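Moving House With a Cat Who Hates Change

18th August

We made it! The boxes are (mostly) flattened, the kettle is plugged in, and my gray tabby is asleep on my feet as I type this. Three weeks ago I would not have believed that last part. She is a cat who once sulked for two days over a new rug, and I was asking her to leave the only apartment she had ever known and ride all the way up to Estow in the back seat of a car.

So many of you wrote to me with tips after my last post, and I used loads of them. I want to get it all down while I still remember.

Before the move

The carrier came out of the closet 20 days early and just sat in the living room with her old blanket in it. I dropped treats in whenever I walked past. By the end of the first week she was napping in there by choice, which thrilled me way more than it should have! I also called her microchip company to change the address. It took 3 minutes and I had been putting it off forever.

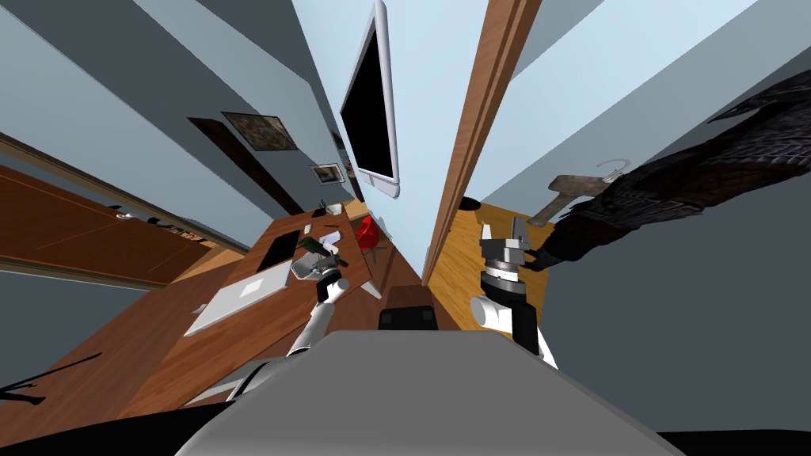 The drive

It was 989 miles, split over two days, with a night in a pet-friendly motel in Urkton. She yelled for the first hour, and I mean yelled. Then she went quiet, tucked her paws in and watched the light go by. I kept the music low and talked to her a lot of nonsense. At the motel I blocked the gap under the bed with spare pillows before I opened the carrier (thank you, thank you to the reader who told me to do that) and she ate half a dinner and slept on my head.

She had no food the morning of each drive, on the vet's advice, and she didn't get sick once. I was so proud of her.

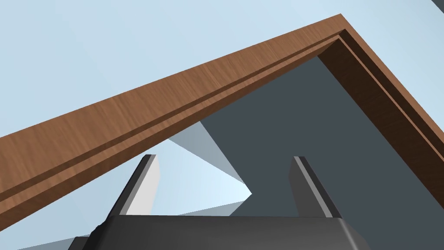 Wood trim, with a gray panel inside.

I gave her one room to start with. Litter box in one corner, food in the other, the unwashed blanket, and my ugliest sweater on the floor for her to lie on. She stayed behind the chair all of the first day and came out at midnight to stomp across my stomach. On day three I opened the door and let her choose. She went down the hall low to the ground like a little crocodile, sniffed every single baseboard, and ran back. Then she did it again, a bit farther. I could have watched her all day!

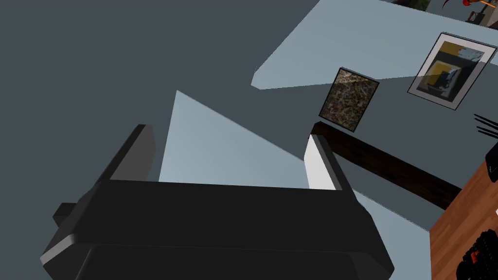

What I'd do differently

I'd pack her things last and keep them in one bag. I spent our first evening digging for the can opener. I'd also book the new vet sooner, as the clinic over in Midel had a wait and we're only getting in next week.

Next up is a window perch, and then maybe, maybe, a harness for the yard. If your cat has learned to walk on one, please tell me how you started!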